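My eyes are tired tonight, so I will write only the important things from today.

Edith Rivadeneyra gave me the dish task at the Bustos lab this morning. I move the two small leader arms with my hands, and the two arms in the booth copy me while everything is recorded. She wants 300 good recordings by the end of May. I have 28. In the first hour I made only four, and I was a little ashamed of this, but Edith said that her own first hour was worse.

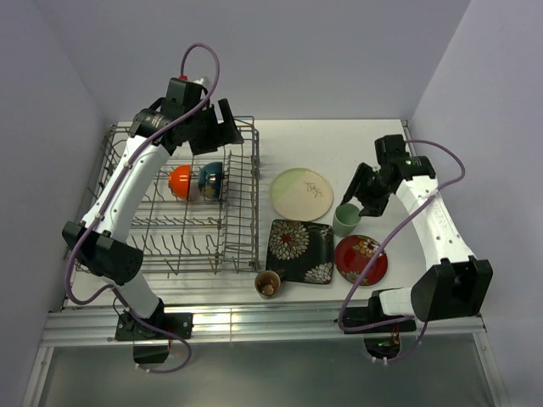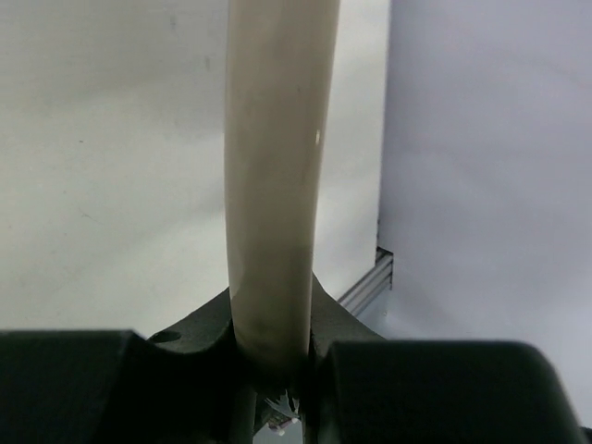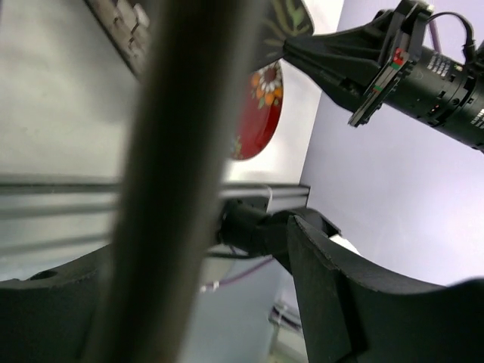

What I find difficult is to be slow and also smooth. If I stop to think, the stop goes into the recording, and later the robot will learn to stop too. Edith calls this "teaching it your doubts." So now I decide every movement before I start, and then I do it without a break – like signing my name.

The other difficult thing is the force. The handles do not let me feel what the grippers feel, so I must judge only with my eyes how strongly I press. My left hand is much worse than my right. I asked if I could practice with the left only, and tomorrow before lunch I will have the booth for this.

In the afternoon we talked about Tovlow, the older project. They collected 2877 recordings there and had to throw away many of them, as each person had a different style. Edith wants us to agree on one order for the dishes. I prefer plates first. She prefers bowls, and I did not argue.

I must cut my nails and buy coffee.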